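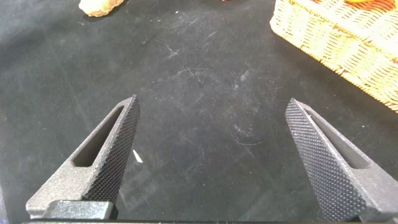

Figure 2. Gripper fingers open over the work surface.

Home | Manuals | Packing Line | Staff Guidance | Contact

Print this page | E-mail this page

Section 50. Starting a Shift at a Shared Station

This section applies to all packing staff at the Flarkcombe site who work beside a Grilden arm. It replaces the hand-packing instructions formerly issued for the same benches. Staff who have not completed the Zaron induction should not carry out steps 3 to 8.

50.1 Change in duties

Under the former arrangement, each packer filled baskets by hand for the whole shift. The arm now does most of the lifting and placing. The packer prepares the surface, sets out the items, checks the finished baskets and decides when the arm is to stop. Pay grades and break times are unchanged. Questions about the new duties should be put to Liya Workneh, Shift Training Lead.

50.2 Before the arm is enabled

1. Sign in at the station panel and confirm that the arm status reads HELD.

2. Look over the black work surface. Faint scuffs and curved scratches are normal wear and need not be reported. Lint, dust and small scraps should be wiped away with a dry cloth.

3. Inspect the textured inner face of each gripper finger. The raised pattern should be even from tip to base. Brush out any residue, working toward the tip.

4. Check the long slot in each finger for trapped material.

5. Set the basket down toward the edge of the work surface, leaving the area between the fingers clear.

CAUTION: The fingertips are pointed. Keep hands away from the tips unless the status reads HELD.

50.3 Enabling the arm

6. Step back behind the floor line and press ENABLE. The arm will open its fingers and wait.

7. Select the job code from the panel. Mixed baskets use code 329.

8. Set the speed to 70 percent for the first basket. Full speed may be selected once that basket has been checked.

NOTE: Any packer may press STOP at any time and for any reason. A stop is recorded by station only – the packer's name is not attached to it, and stops are not used in performance reviews.

50.4 During the shift

Packers change stations every 2 hours. The outgoing packer should tell the incoming packer of any dropped items, and both should look over the surface before work resumes. On Saturday shifts, when one packer may cover a pair of stations, only one arm may be enabled at a time.

Worn fingers are replaced by Howells service staff. Packers should not loosen the mounting block.

Related items
Section 49. Station Sign-In and Panel Messages
Section 51. Checking Finished Baskets
Zaron Induction: Booking Form
Staff Notice, September: Changes to Bench Duties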